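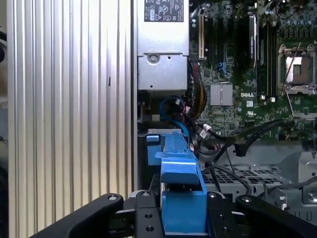
Figure 1. Inside a desktop computer, with the metal power supply near a green circuit board.

Grundell Evening Classes
Understanding Your Household Electricity, Handout 4
June 2026

Welcome back, everyone! Last time we got a little carried away with fuses (my fault, I do love a fuse), so we begin with the part we skipped, the difference between power and energy. Please don't worry if the two have always run together in your head. They do for most people, and the electric bill hardly helps.

Power is how fast something uses electricity, and we measure it in watts. Energy is how much it has used by the time you switch it off, and your bill counts that in kilowatt-hours. A 100 watt lamp left on for 9 hours uses 900 watt-hours, or 0.9 of a kilowatt-hour. You'll want to be comfortable with that little bit of multiplying before we go on, so do try it with a few things at home.

Now, a word on labels. Nearly everything you plug in has one, often on the back or underneath, and it usually gives the most the thing is meant to draw. Your computer may be rated quite high and still sip along gently while you write a letter. For a real reading you need a plug-in meter, and the Skikell library has two you can borrow for up to four days. Please bring back the little instruction card as well!

For next time, choose two appliances, write down the watts and your best guess at the hours per day, and work out a week's use for each. Those of you who kept the Vokmont worksheet from March can use the blank table on the back. We meet in the Magyar Room again, and the side door will be open.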